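I finally got Orla Keogh to sit down with me, and it only took until 6/7/24! She runs Sokis, the little bakery I keep going on about, and May nearly flattened her. "Graduation cakes," she said. "We did 27 in one weekend – and then a bride called wanting 100 lemon tarts."
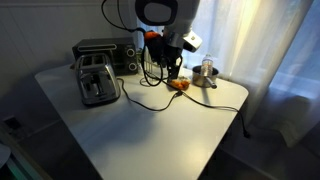 Toaster and toaster oven, one behind the other on the white table.

Did she say yes to the tarts? Of course she did. Her baker, Dima Harb, came in at 4 to roll the dough (he still hasn't forgiven her). "Dima sings when he's mad," she told me. "We got a lot of singing." 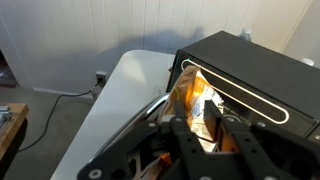 Orange and white snack bag at the black toaster.

Next up is a peach and basil cupcake, eight test batches in. I tried one and wanted six more. "It's still too sweet," Orla said, and took the plate away.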